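4.2 Grasp selection on folded garments

We compared two ways of choosing a grasp point on trousers and jeans that had already been folded at least once. The first takes the highest point in the depth map. The second, which we call Warar, looks for ridges in the cloth and ranks them by how many layers are likely to lie beneath. Both were run on the same arm and the same two-finger gripper, with the table height fixed.

The test set held 13 garments. Over the whole study we logged 1919 grasps, split evenly between the methods as far as the odd total allowed. Paraschiva Tănase labelled each one from the fixed camera as single layer, several layers or missed. Labels she marked as doubtful were checked again by a second reader.

Denim gave the most trouble. Hems and side seams are stiff, and the highest point often falls on one of them, so the baseline tends to close on more cloth than it should. Figure 2 shows the gripper at a raised fold in a pair of jeans.

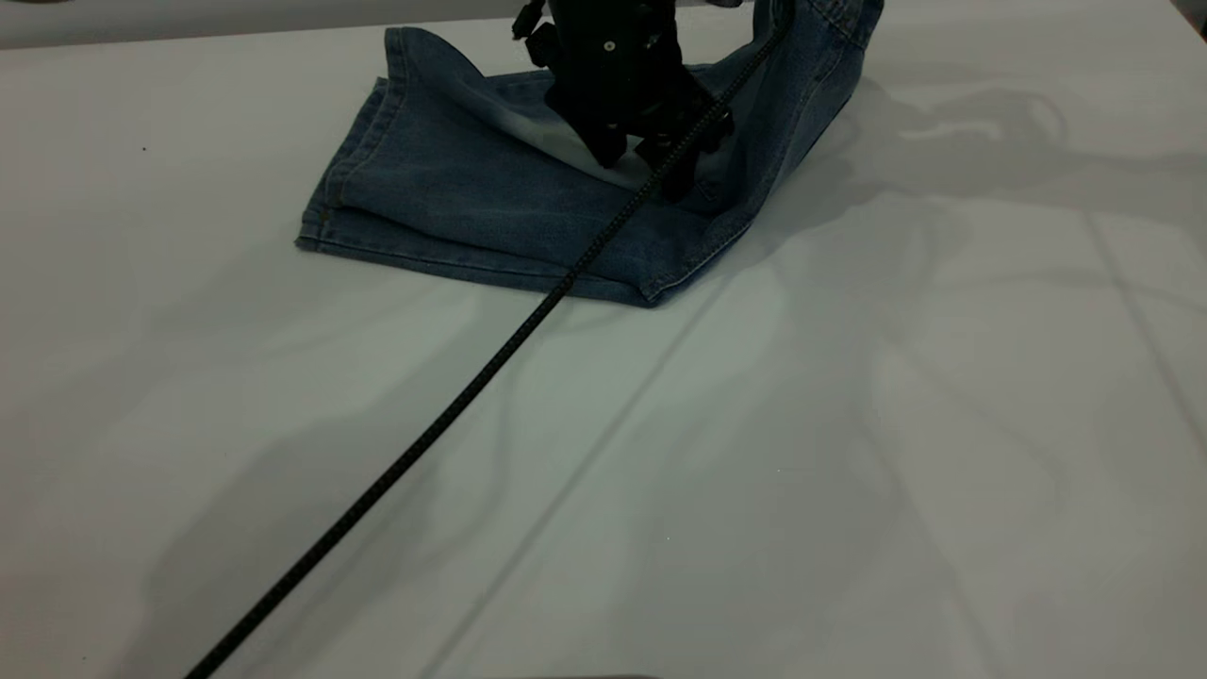 Figure 2. Grasp on partly folded jeans, fixed camera.

Warar still confuses a thick seam with a true ridge when the two run side by side. We tried lowering the ridge threshold for dark fabrics, but this led to more misses on the lighter trousers and we went back to a single value for all garments.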